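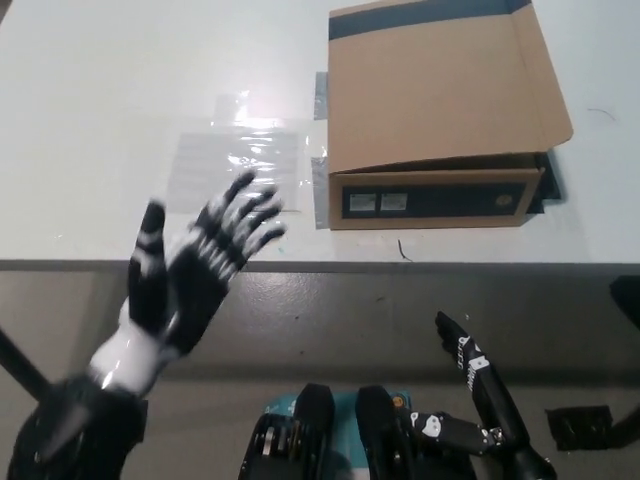 Robotic hand at the edge of a white tabletop

Archive > Working Groups > Water Supply > Minutes

March | Posted by Vlasta Malý
3 shares | 5 comments

PRERNBY WATER SUPPLY WORKING GROUP
Minutes of the March meeting

Meeting opened at 6:05 p.m. V. Malý in the chair. Quorum present. Apologies received from the Danko representative.

1. Previous minutes
Approved with one correction: under item 4, "inlet valve" to read "outlet valve."

2. Leakage
Night flow at the Tuvetetti reservoir remains above the target set last fall. Step testing has narrowed the loss to the lower main between the pump house and the school. The contractor, Zostik, proposes acoustic logging at 14 hydrants on that section. Loggers would stay in place for five nights. Quote circulated before the meeting.
Agreed: accept the quote, excluding the optional summer repeat.

3. Pressure complaints
Three complaints logged, all from Upper Row and all for the early morning. Static pressure at the Upper Row standpipe was within limits when checked at midday. Members noted that a midday reading says little about the morning peak.
Agreed: fit a recording gauge to the standpipe and report readings at the next meeting.

4. Meter replacement
Danko has supplied the revised schedule in writing. Meters more than 14 years old are to be changed first. Two members asked that households receive written notice of the shutoff time. The draft notice was read and accepted, with the phone number moved to the top.

5. Chlorine residual
Results for the period within range at all sampling taps. The tap behind the bakery is hard to reach and its box lid is broken. Lid to be replaced. Sampling point unchanged.

6. Other business
The valve map still shows the old line under the mill. V. Malý to send marked-up sheets to Zostik before logging begins.
Request for a key to the pump house deferred.

Meeting closed at 7:40 p.m.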